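Sección 4. Preparación y limpieza del puesto de trabajo compartido

La presente sección se aplica a los despachos individuales y a las salas pequeñas de la residencia Brumiseck. Antes de comenzar, compruebe que dispone de la ficha de limpieza 3144, que se retira en recepción y se devuelve firmada.

4.1. Retirada de residuos

1. Abra la ventana, si la hubiera, durante la limpieza.
2. Vacíe la papelera en el contenedor del pasillo. No comprima el contenido con la mano.
3. Lave la papelera por dentro con agua y detergente neutro cuando presente restos. Séquela antes de volver a apoyarla en el suelo de madera. 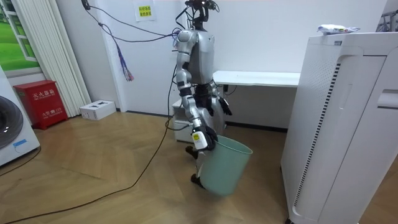 ¿Con qué frecuencia debe vaciarse la papelera de un despacho que no se ha reservado?
Una vez por semana, coincidiendo con la revisión general de la planta. Si se han depositado restos de comida, se vaciará el mismo día.

4.2. Suelo de parqué

4. Pase la mopa seca siguiendo la dirección de las tablas. En los suelos en espiga, avance desde la pared del fondo hacia la puerta.
5. Diluya 58 ml de limpiador Skania en el cubo de medida. Escurra bien la mopa: el paño debe quedar apenas húmedo.
6. No coloque muebles ni alfombras hasta que el suelo se haya secado por completo.

PRECAUCIÓN: Queda prohibido el uso de vapor, lejía o amoníaco sobre el parqué. Los daños derivados de estos productos -- incluidas las juntas abiertas -- se cargarán al servicio que haya reservado la sala.

4.3. Mesa

7. Retire vasos, papeles y objetos personales. Los objetos sin dueño conocido se entregan en recepción con una nota que indique la sala.
8. Limpie el tablero con una bayeta de microfibra y agua. Para marcas persistentes, aplique una gota de jabón sobre la bayeta, nunca sobre la superficie.
9. Repase los cantos y las patas, y compruebe que la mesa no cojea. En caso necesario, gire el pie regulable 2 vueltas como máximo.

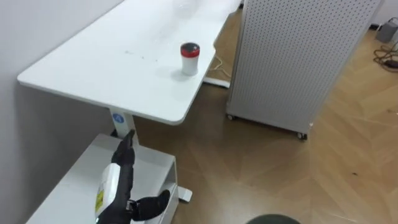 Beril Türkmen observó, durante la revisión de abril, que el paso 8 no aclaraba qué hacer con las marcas de rotulador, y pidió que se autorizara el alcohol en pequeñas cantidades. La petición fue aceptada con la condición recogida en la nota siguiente.

NOTA: El alcohol isopropílico podrá utilizarse solo en tableros blancos, previa prueba en una zona poco visible. Deje ventilar la sala antes de la siguiente reserva.

4.4. Cierre

10. Anote en la ficha la hora de finalización y cualquier desperfecto.
11. Guarde las bayetas usadas en la bolsa de lavandería; las mopas se cuelgan en el armario de la planta.
12. Apague la luz y cierre con llave. Las incidencias se comunican a Haris Tarar, extensión 300.

Las reposiciones de detergente y bayetas se solicitan mediante el formulario de la sección 6.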